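March 4, 2022

Woke before the alarm and lay there listening to the rain on the carport. It was coming down hard enough that I gave up on the idea of walking to Vernora and made oatmeal instead. The last of the brown sugar went into it. Need to buy more.

The letter from Nivness came yesterday and I finally opened it after breakfast. They are moving the water shutoff for our street again, and the new notice says the pipes will be off from 11 in the morning. No end time given. I filled the big stockpot and two pitchers and put them on the counter, and then did the dishes early so they would be out of the way.

Spent most of the morning on the seed order. I had it down to 200 dollars, which was still too much for a yard this size, so I crossed off the second kind of pole bean and the purple carrots that did nothing last year. It came to 188 after that. I kept the Surkari tomatoes. They were slow to set last summer but they went on well after everything else had quit, and I was still eating them in November.

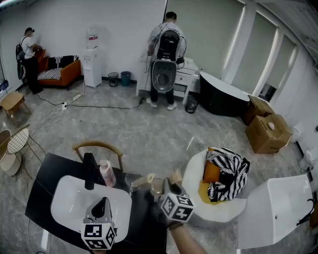 The water went off right when they said it would. I read for a while and then went out between showers to look at the raised beds. The far one has a board coming loose at the corner and the soil has started to wash out under it. I pushed a brick up against it for now. The garlic looks good - better than I expected after that cold week - and something has been digging along the fence again. Probably the same skunk.

Drove to Vakulenko for screws and the brown sugar. They had the screws but only in the big box, so now I have enough for every bed I will ever build. Forgot the sugar and had to turn around at the light.

Water was back when I got home. It ran rusty from the kitchen tap for a minute and then cleared. I poured the stockpot on the houseplants, who were overdue.

Soup for supper, the last container of split pea from the freezer. My shoulder is sore from moving bags of compost and I can't lie on that side. I still have to mail the seed order - it is on the table by the door with a stamp on it.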